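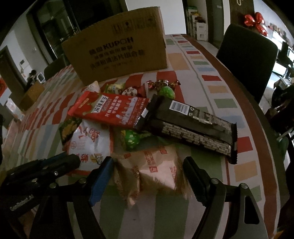

Figure 3. Tabletop pile of packaged snacks in front of a cardboard box, seen from the camera on one of the hand-held grippers.

4.2 Finger pads

We compared two pad types on the Zidelness hand-held gripper: a ridged pad and a smooth pad cast from the same Hassanpour silicone. Both were mounted on the same linkage, so the opening width and closing force did not change between runs. Each operator worked with a pair of grippers and moved single items from a mixed pile into a carton. We kept 466 grasps per pad after removing clips with lost tracking.

Flat packets were harder than twist-wrapped candy for both pads. The smooth pad slid along glossy film when the fingertips met the packet at a shallow angle, and operators often closed it again up to three times before lifting. The ridged pad needed fewer second tries, but it caught on serrated seals – a problem we did not see in the Tellon trials, where all items were boxed.

Narrow fingertips helped where packets overlapped. Operators brought the tips in low over the cloth and aimed for a free corner. Kincaid and Pritchard labeled 115 of these approaches by hand, and their labels are used in Section 5.
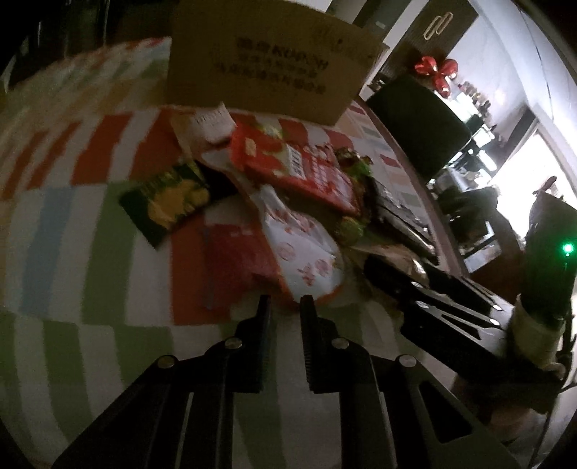 4.3 Camera placement

The wrist camera was tested at two mounting heights, with the lens tilted 20 degrees toward the fingertips in both cases.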